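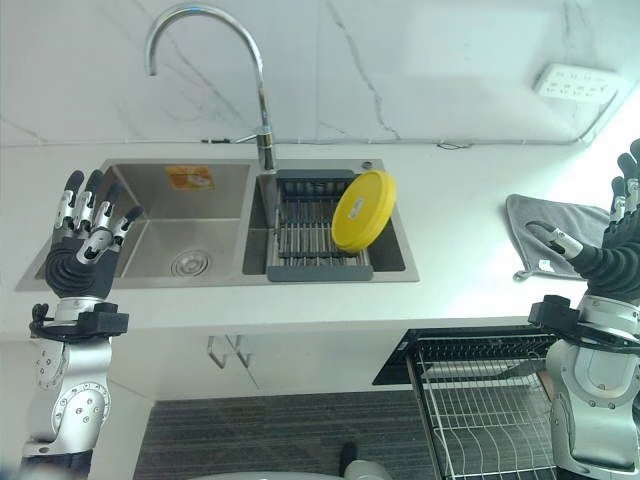
April 28, 2026
By the Garent kitchen desk

I bought the Rarkis over-sink rack in September because I was sick of the big plastic drainer hogging my counter. You know the kind – it sits there all day, there's a puddle under it, and you end up moving it to roll out dough and then moving it back. The Rarkis is a set of stainless rods with dark gray end caps, and you stretch it until it spans the basin. I've had it long enough now to have opinions, so let's go.

First, the fit. My sink is a double, one big basin and one smaller one, and the rack lives over the small one full time. That leaves the big side free for washing, and I can swing the faucet over it without clanking into anything. Getting the width right took a couple of tries. You pull the two halves apart, set the caps down, decide it's too loose, and do it again. Once it's set, leave it alone! I lift mine out maybe once a week to scrub the basin and it goes right back.

Lids are where it wins me over. Pot lids, container lids, the flat round ones that slide off every other rack I've owned – you lean them up against the back of the basin and they stay put. Cutting boards do fine too. Wine glasses I don't trust to it. The rods are slick and the stems want to roll, so those go on a towel.
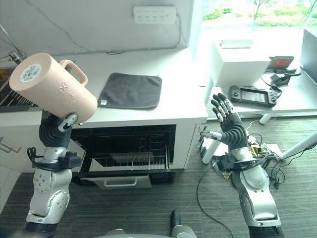

Which brings me to pitchers. I make a lot of iced tea and my pitcher is tall and cylindrical with a looped handle, and I wash it just about every day. Upside down on the rack it stands up okay when the rods are pulled close together. With the rods spread out, it tips toward the handle side, every time. I've gotten in the habit of parking it upside down on a folded microfiber towel next to the sink, and I'd say that's still the better answer for anything top-heavy. The towel costs next to nothing and goes in the wash with everything else.

About that towel. I picked up a Staltlow 2-pack in dark gray when I ordered the rack, and I like them more than I expected to. They drink up water fast, they don't leave fuzz on glass, and gray hides coffee. One warning: skip the fabric softener. I ruined one that way and it just pushed water around the counter afterward.

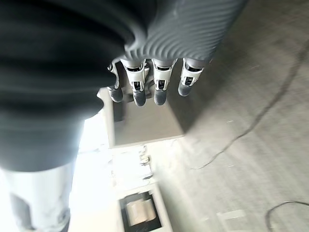 425 words so far, 2 min left

Okay, cleaning. The rods wipe down easily with dish soap. The end caps are the annoying part – gunk collects where the rod meets the plastic, and I have to go in there with an old toothbrush. We have hard water, so I also get white spots on the steel, and vinegar takes those right off. No rust anywhere yet.

Noise is worth a mention, too. Set a heavy skillet down on it and the whole thing rings like a xylophone. If you do dishes after the kids are in bed you'll notice. I lay a dishcloth over one end when it's late.

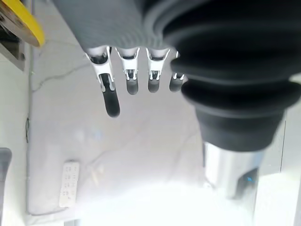 Page last changed: 13 days after first posting

I got a few notes asking if it'll hold a full dinner's worth of dishes. For two people, yes. For a crowd, no way, you'll be drying by hand halfway through. A friend of mine has the Sun folding mat, the roll-up one, and hers holds more plates since it covers more of the sink, but it also sags in the middle and there's no good way to stand a lid in it. I borrowed it for a weekend and was glad to give it back.

Would I buy the Rarkis again? Yep, for a small basin you don't otherwise use much. If you only have a single sink I'd think hard about it, because you'll be lifting the thing out every time you need to fill a pot. And get the towels either way.

Recent reviews
Staltlow microfiber towels after a year of washing
Sun folding mat: a weekend with the roll-up
Garent iced tea pitcher, large size
Dish brushes that don't go flat
Oven racks and how I clean mine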